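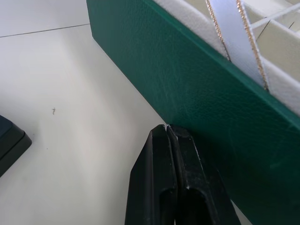

Dark green box, textured cover.

About Us

Welcome, and thank you for stopping by! If you have found your way to this page you are probably either a knitter, somebody who would like to be a knitter, or somebody who has been handed a bag of yarn by a relative and has no idea what to do with it. We are glad to have all of you.

Trikham is a small knitting school and yarn room in Bevbridge, up the stairs over the old seed merchant's (the blue door, not the glass one, and please give it a good push because it swells in damp weather). We teach hand knitting to adults and to children from eight up, we sell the yarn we like to knit with ourselves, and we keep a long table by the window where anyone can sit and work whenever we are open. You don't have to buy anything to use the table. Plenty of people come in with a sock they started three winters ago and go home with a heel turned.

How we got going

We started as a Thursday night group in a borrowed room behind the library. There were six of us and one good lamp, and whoever had the trickiest pattern got to sit under it. After a couple of years the group had grown so much that people were knitting in the hallway, and when the rooms over the seed merchant's came up for rent we talked it over for most of a summer and then signed the lease. The name comes from the first sweater pattern we ever wrote down together, a plain round-yoke pullover that we still teach. It has been changed so many times since then that the original sheet is mostly pencil marks, but the yoke is the same, and it still fits nearly everyone who tries it on.

That first sheet lives in the pattern library now, along with 1345 others. Some were given to us, some came from house clearances, and a good many are leaflets that were folded inside somebody's knitting bag for half a lifetime. You are welcome to read any of them at the table. We don't lend them out, as a few of them are falling apart at the creases, but we do keep squared paper and sharp pencils handy so you can chart the bits you need.

What we teach

Our beginners' course runs for eight weeks and covers casting on, knit and purl, reading a pattern, fixing a dropped stitch, and finishing a hat that you can really wear. From there most people go on to the Trikham pullover, which takes a whole season of Saturday mornings, and we make no apology for going slowly! We would much prefer that you rip back a sleeve in good company than rush it and leave it in a drawer. We also run short classes in cables, colorwork, mending, and seaming, and every July we hold a week of morning lessons for children, who are generally faster than we are by the Wednesday.

Class sizes are small. If a course is full we will put your name on the list for the next one, and we do call people back, even if it sometimes takes us a few days.

The yarn

We carry wool from two places. Sorklow is our everyday yarn, a sturdy, slightly hairy wool that softens beautifully after its first wash and comes in 80 shades, and we try to have every one of them on the shelf (the mustard sells out first, every single time). Orbán is finer and smoother, spun for shawls and baby things, and we stock the natural colors plus whatever dyed batches we can get hold of. For people making blankets we can order Sorklow on 1000 gram cones, with a little notice.

If you have leftovers from a project, bring them in. The odds-and-ends basket by the door is free to anyone who is practicing, and it has been the beginning of a great many striped scarves.

The blanket drive

Each fall our knitters make squares at the table and at home, and we sew them up into blankets for families in the Bevbridge area. Last year we finished 70 blankets, some of them very neat and some of them very cheerful. If you can knit a square you can help, and if yours comes out more of a diamond, we will find a corner for it.

Coming to see us

We are open Tuesday through Saturday, ten until five, with the group still meeting on Thursday nights. The kettle is on the left as you come in and the mugs are in the cupboard above it. Bring whatever you are working on, and if you are stuck, just lay it on the table and somebody will come over and have a look.

Page last updated 2026-06-10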